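Home | Datasets | Docs | Forum | About

Category: Robotics / Hand-held grippers

# Zavholm Open Day Recordings

Hi! I put this folder together after the open day at Zavholm in April 2022, where visitors got to pick up a hand-held gripper and record their own demonstrations. I had way more fun than I expected (my hand was sore by lunch) and came home with 30 short clips.

## What's in it

- `clips/` has the recordings, 8 of them from the Stetuletti table
- `notes.txt` is my typing from the day, typos included
- `width.csv` is the finger opening per time step, 0 closed and 255 fully open

Every clip is meant to start with the fingers apart and nothing between them, then you go for whatever you've been handed. Simple, but wow, people love to start early!
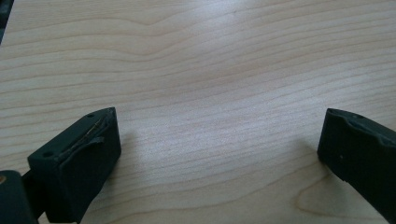
Prollard wrote to me afterward that the opening values drift a little in the longer clips, and asked for a closed-finger reading at the start of each one. Good point! I'll do that next time.

## Known problems

Four clips have no width data at all, my fault, I forgot to restart the logger after the Hviid talk. They're still in the folder, so skip them if you need the numbers.

Use it for whatever you like, and send me fixes if you find any.

Tags: open day, gripper, demonstrations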